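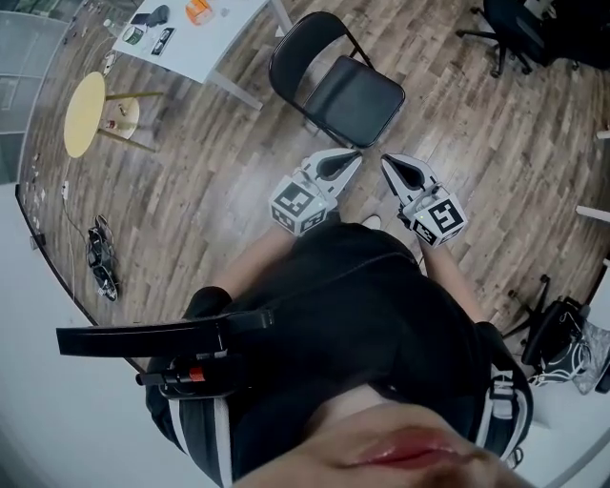 Most village halls and community rooms buy their furniture once and then live with it for thirty years. The Mutiso Rooms, a former seed merchant's on the corner of the market square, never had that choice. When the building reopened in January it had a sound roof, a working boiler and nothing to sit on. What it has now came in dribs and drabs, and it shows: a plain white table on grey metal legs, a black folding chair with a padded seat, a small round table with a pale yellow top, all standing on the wooden plank floor that everyone who hires the place seems to mention first.

Halima Okonkwo manages the bookings and did most of the buying. She had a budget for the whole building that would not have covered one meeting room in a new office block, and she spent the first weeks going round clearance sales with a tape measure and a flask.

"I had a list and I stuck to it," she says. "Tables that one person can move. Chairs that fold. Nothing with fabric down to the floor, because of the mop."

The folding chairs were the biggest single order. She bought 98 of them from Vinis, a catering hire firm that was closing its northern depot, at a price that worked out lower than the plastic stacking kind. They have padded seats, and she reckons that is the reason the local history talks now run past nine o'clock. The padding wipes clean with a damp cloth. The hinges need a drop of oil twice a year, and the rubber feet have to be looked at before every big event, as a chair that has lost a foot will mark the boards in one evening.

The boards themselves were a longer story. They had been under carpet tile since the seed merchant left, and the glue came up in black patches. Kwan-ho Poon, a joiner who lives two streets away, was asked to quote for a new floor and talked the trustees out of it. He lifted the worst planks, turned over those that could be turned, and filled the gaps with strips cut from the offcuts. Then he sanded the lot over 14 days, working evenings so that the playgroup could use the back entrance in the mornings.

"It's a floor for walking on," Poon says. "If you want it to look like a showroom you'll be down on your knees every weekend. I put three coats of hard oil on and told them to leave it alone."

They mostly have. Tables are lifted, never dragged, and there is a notice by the door about it. Shoes are allowed, stilettos are not, and the tap class brings its own sheet of hardboard. When a scratch does appear, Poon rubs it back by hand and oils the one plank, a job he can do in a lunch hour.

Tables gave more trouble than chairs. The first batch, from an online auction, had folding legs that pinched fingers and would not lock on one side. They went back. The white rectangular ones that replaced them came from Groltel, an office clearance yard, where they had been used as desks. The tops are easy to wipe and the metal legs are simple enough that a bent one can be straightened in a vice. Okonkwo likes them for another reason. They sit at the right height for sewing, for laying out papers and for tea, and few of the groups ask for anything else.

The small round tables were not on her list at all. A café in the next town was changing its colours and offered her 2 for the cost of fetching them. They are too light for a buffet and too small for cards, but people pull them up beside a bigger table to take the overflow: phones, bottles, keys, whatever has to come off the main top before work can start. She has since turned down several offers to buy them.

Storage is the weak point. The old seed loft would hold everything, but it is reached by a steep stair, and carrying furniture down it was soon given up. Chairs now hang on steel racks from Rukport along the rear corridor, and the tables stand on edge behind a curtain in the kitchen passage. A full set-up takes two people most of an hour. Hirers can do it themselves or pay a small charge, and the majority choose to do it themselves.

The bill for all the furniture, racks included, came to £1,111. Okonkwo keeps the receipts in a biscuit tin in the office and is still looking for a decent lectern, second-hand, preferably oak, no taller than the kitchen door.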